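Adding a rest area entry to the Urkora road atlas

Before you start, sign in and open the map at zoom level 10 or closer. Entries placed from further out tend to land on the wrong carriageway.

1. Find the site. Search by road number, then by junction. Where a site has two halves with no link between them, such as Pladedau, each half needs its own entry. Do not put one pin on the central reservation.

2. Set the direction. Use the direction of travel shown on the signs, even if the road bends away from it at that point.

3. Enter the access type. "Main line" means a slip road straight off the carriageway. "Junction" means drivers leave at a roundabout or side road first. Deken is a junction site although its sign stands 300 metres before the exit.

4. Fill in the operator. Leave out company suffixes. If the forecourt and the shop are run separately, put the forecourt first — the Stelmakh entry shows the layout.

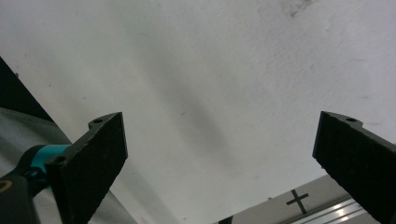
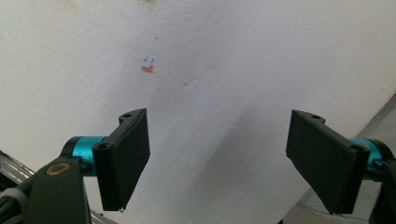
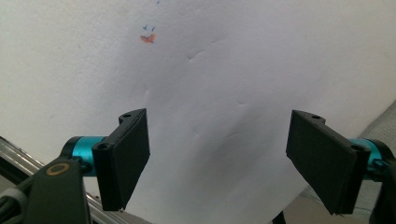 5. Add parking figures. Cars and lorries go in separate boxes. Count marked bays only, and leave the box blank if you have no figure. A zero will be published as a zero.

6. Add the opening year. If all you have is a decade, type it with an s on the end and the form will accept it.

7. Check the reference number. New entries are numbered from 1675 upwards. A lower number means you have opened an existing record, so press Cancel and start again from the map.

8. Save. The entry goes into the queue and shows in grey until it is checked. The queue stood at nearly 554 entries in December, so expect a wait.

To pair two halves of one site, open either entry, choose Link and type the other reference number. Pairing has to be done after both are saved.

Page last changed June 11, 2026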